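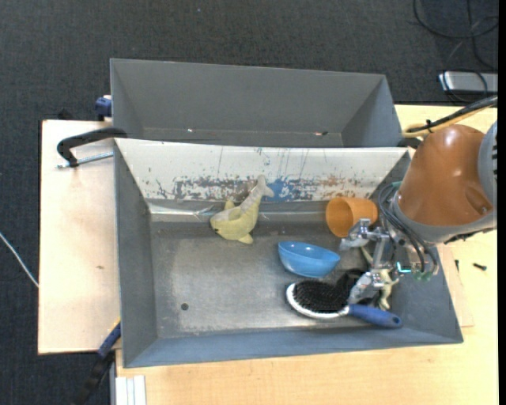 Notebook 6, p. 11

March 25, 2025

Glue tests for the Flirnen binding repair, continued. Mixed a fresh batch of wheat paste this morning, same proportions as the last one. Strained it twice. The first pass still left lumps, so the old sieve should be replaced before we do any more.

Pasted up 2 sets of strips on the Lusero tissue, one with straight paste and one with the paste and methyl cellulose mix. Both under weight between blotters. Abdelilah thinks the mix will stay more flexible at the joint. I would like to see it after a full week before agreeing.

Spine of the Royer ledger: old lining came away in large pieces with a damp poultice, 11 minutes per section. Longer than that and the folds start to swell. Sewing is sound apart from the last gathering – thread broken at the kettle stitch. Will resew that one only and leave the rest alone.

Ordered 200 sheets of blotter from Codbridge. They quote delivery in May, so go easy on what we have. Cut used sheets down for small work.

Solène Marty asked for the page samples back when the strips are done. They are in the flat file, second drawer, in the folder with her name.

Still to do: pare leather for the corners, change blotters before leaving, check humidity log.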